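Home | Guides | Shop Floor | Archive | Contact

How to Share a Bench With a Robot Arm
October
By Jessie Moffat

Ventura bought its first arm to sort small parts, and the vendor's guide ran to 150 pages. The part about the people working next to it ran to one. This is my attempt at a second.

1. Ask the bench crew before you bolt anything down. Usa Jitpraphai had worked our sorting station for years and spotted in a minute that the arm's reach crossed the spot where she set down full trays. Moving it later would have cost us a shift and some language.

2. Start slow. We ran ours at 55 percent speed for the first month. Management called this timid. Management does not sit there.

3. Write down who may stop it. Our list says "anyone." It took two meetings to get to one word.

4. Teach picks with the person who does them by hand. Usa knew which parts roll and which ones sulk in a corner. Go through them one at a time, save each position, and name it something a tired person can read. Ours came named 2116, for reasons lost to history.

5. Check the fingers at the start of every shift. Wipe the faces, look for play, and log it.

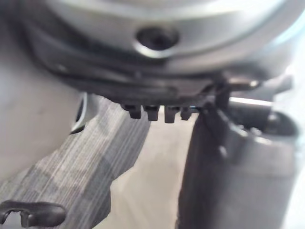
6. Settle the job question early. Usa now sets up runs, clears jams and trains new hires, and her pay grade went up -- after she asked twice. Put the new duties in writing before the arm arrives, or they will turn up anyway as "helping out."

7. Don't brag about the hours saved until you've subtracted the hours spent clearing jams.

Comments (3)

pesia_nights: We skipped step 3. Two supervisors, one button, long evening.

Dormouse: What do you log for the fingers? Ours is just a checkbox.

J. Moffat: Initials, time and anything odd. A checkbox gets checked.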